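Setting Up a Pretend Kitchen Table: Session 2 Notes
Play and Early Learning, Bastthorpe evening course. Handout by Anneli Suominen

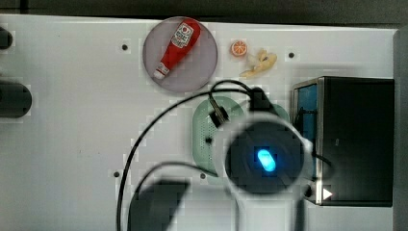 Fig. 1. Plate with toy ketchup bottle, orange slice and ginger root, on a white tabletop.

Welcome back! Last time we talked about dress-up corners and I promised we would get to food. Play food is my favorite part of the whole course, so forgive me if these notes run long.

1. What goes on the table

Start small. New teachers tend to tip the whole bin out, and then children spend the session sorting (or throwing) and never get to the cooking. One plate and a few foods will carry a group of three-year-olds a surprisingly long way. Look at Fig. 1 again: a bottle, a slice of fruit, a knobby root. They don't belong to the same meal, and that is exactly why I love the combination. Someone has to decide what on earth we are making!

In Dalal Hakim's group that question went on for 28 minutes. They settled on soup. The orange was "the lid."

2. Familiar and unfamiliar

Ketchup is the easy one. Most children have strong feelings about ketchup and will tell you about them. It also has a built-in action, squeezing, and a built-in sound, which you will hear many times before lunch.

Ginger is the opposite. Many children have never held a piece. In my groups it has been called a potato, a foot, a dinosaur and "a bone but soft." Please don't rush in with the right word. Ask what it might smell like, ask who would eat it, and bring out a real piece the next morning so they can scratch the skin and sniff. You get wonderful faces, and after that the word sticks.

The orange slice sits somewhere in between. They know oranges, but a slice asks a question a whole fruit doesn't: where is the rest of it? Good for talk about halves and pieces, and good for sharing stories too.

3. Color

A pale plate on a white surface lets the food do the talking. Red, orange and soft yellow are easy to tell apart even from across the table, and you can get a lot of color words out of three objects. Try "the one that's almost yellow" and see who reaches for what. With older children, go for comparisons: redder than a fire truck? Paler than butter?

Avoid patterned tablecloths for this one. We tried a strawberry print in August and two children spent the whole time trying to pick the strawberries up.

4. Place words

This is the real language work of the session, and it hardly needs any preparation. The bottle is on the plate. The orange is next to the plate. The ginger is farther away than the orange. Say it, then let a child move something and say it again. Then swap jobs, so the child gives the directions and you follow them. Get it wrong on purpose now and then. They adore this.

Words to work in: on, off, beside, across, near, far, between, lying down, standing up.

"Across" is hard! A bottle lying across a plate is one of the clearest ways I know to show it. Stand the bottle up, lay it down, turn it around, and keep the word going the whole time.

5. Shapes and handling

Give each child time to hold things with eyes closed. A smooth bottle and a lumpy root feel so different that even the quietest ones want to talk. I pass things around in a cloth bag (an old pillowcase is fine) and we guess before we peek.

Wash plastic play food in warm soapy water and let it dry completely before it goes back in the bin. Throw out anything cracked. Check sizes against the choking guidance for your youngest child, not your oldest.

6. To try before Session 3

Pick three play foods that don't go together. Put them out with one plate, sit nearby, and write down what the children say for ten minutes. Exact words, please, including the odd ones. Bring your page with you and we'll read a few aloud.

If your setting has no play food, salt dough works well, and so does stuffed felt. Dalal has a template for an orange slice and will bring copies.

Reading: the MacAulay chapter on table play, first half only. The section on shops can wait until we do money and counting.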